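Ticket 114: white table, backdrop and steel plate
Raised by: Wayne Arsenault
Picked up by: Édgar Cabrera
Room: Clustusau, back bench
Status: open, waiting on cloth

Wayne, 9.40am
Two complaints from Grandix about the plate set. First, red smears on the metal, they think it's dirty. Second, backdrop looks like a bedsheet. Can someone look before the next lot goes over.

Édgar, 10.15am
Looked. Plate first. Took everything off, washed it, washing up liquid and warm water, dried with the Fujimoto cloth. Everything back on. Smear still there, same place. So it's a reflection, red thing sits on shiny metal, you get red on the metal. Orange one does it too but fainter.
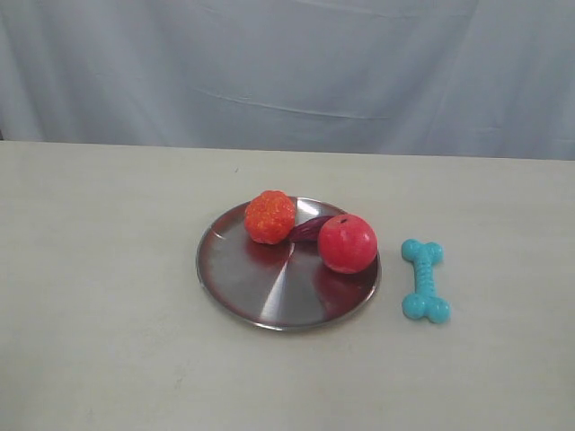

Tried turning the plate a quarter turn, no change. Didn't expect one tbh, it's round. Bright streak across the middle is the lights, same story.

Wayne, 10.30am
OK so not dirt. Can we kill it though? They've moaned twice.

Édgar, 11.05am
Options as I see it
- matt plate. Nunance do one, 30 cm, havent got it in
- dulling spray. Not on anything food goes near, even toy food
- lamp higher. Tried, raised it 5 cm, shifts the streak a bit, red stays

I'd leave the plate and tell Grandix what it is. Rim comes up nice anyway, good clean highlight on it. 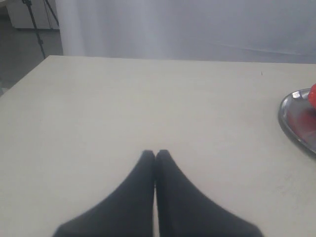 Wayne, 11.20am
Fine, I'll write to them. What about the cloth, and is the table ok?

Édgar, 12.10pm
Table's alright. Few faint smudges, come up a bit greyer towards the corners but thats light falling off not muck. One tiny dark speck near the back edge. Wiped it once, hasnt budged, will try a rubber next.

Cloth is the real job. Long soft crease accross the middle plus ripples. Steamed it in place for more than 30 mins, better but not flat. Needs to come down and be ironed properly, then clipped at the sides so it hangs tight.

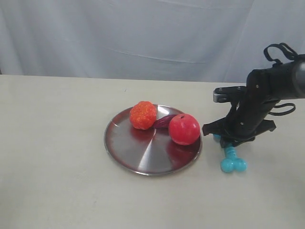
Still to do
1. Cloth down, iron, rehang, clips both sides (Édgar)
2. Rubber on the speck
3. Email to Grandix re reflections (Wayne)
4. Price for the matt plate from Nunance, get 2 if cheap

Wayne, 2.45pm
Email sent. Leave ticket open till the cloth is back up.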